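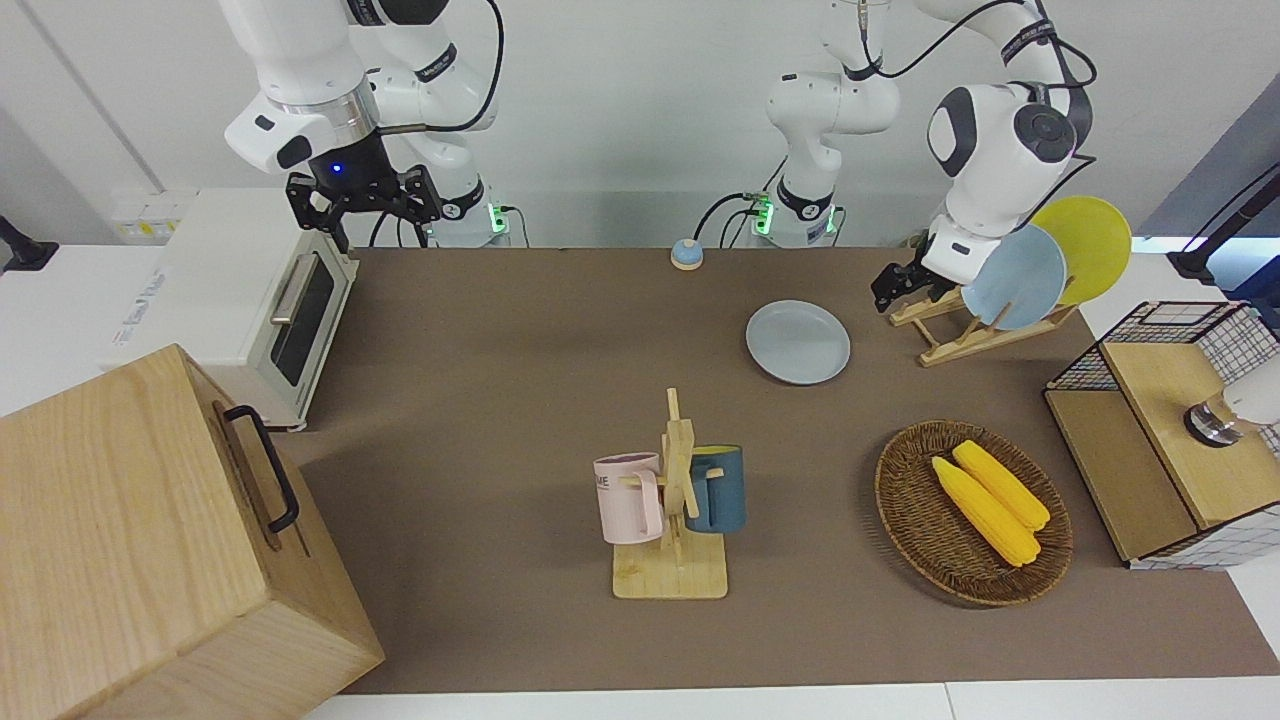 When a robot drops a plate

Robots make mistakes, just as people do. This page is about one mistake, why it happened and what was changed afterwards.

The robot is called Lalta. It has two arms and it works in a test kitchen in the town of Jirnitz. Its job that week was to put plates into a rack, one after another. Engineers use jobs like this to find out whether a robot can handle ordinary things in a home.

What happened

On the morning of March 18, 2019, Lalta had already put 12 plates away without any trouble. It picked up the next one, lifted it and began to move it towards the rack. Halfway there, the plate slid out of its fingers and broke on the floor.

The arm did not stop. It carried on to the rack, lowered its empty fingers and opened them, as if it were letting go of a plate. Then it went back for another.

Pui-shan Shek was the engineer on duty. She pressed the stop button and both arms froze. No one was hurt. She swept up the pieces before she looked at anything else.

Why did it drop the plate?

A gripper is the part of a robot that does the work of a hand. Lalta's grippers have two fingers each. To hold a plate, the fingers squeeze from both sides. If they squeeze too hard, the plate may crack. If they squeeze too gently, it slips.

The fingers have rubber pads on the inside, a bit like the soles of your trainers. One of the pads had worn smooth. Smooth rubber does not grip well, so the same squeeze that had worked before was now too weak.

Why didn't it notice?

You would know at once if you dropped a plate. You would feel it go, and you would hear the crash. Lalta had no way to hear. It could measure how far apart its fingers were, but its program only checked this once, at the moment of picking up. After that, the program took it for granted that the plate was still there.

Engineers call this a fault in the program. The worn pad was a fault in the machine. There were two faults that day, and each needed its own repair.

What was changed

Lalta was given new pads, made by a firm called Karagiannis. They are now checked after every 20 hours of work.

The program was changed too. It now checks the fingers 10 times a second while the arm is moving. If they close up suddenly, the arm stops and waits for a person to come.

Staying safe near a robot arm

A robot arm is strong, and it may not know you are there. If you visit a place where one is working:

Stay behind the line or barrier.
Never reach in to pick something up, even if the arm is still. It may only be waiting.
If something falls or breaks, tell an adult.
Ask where the stop button is.

Words to know

Gripper: the part of a robot that holds things.
Fault: something wrong with a machine or its program.
Program: the list of instructions a robot follows.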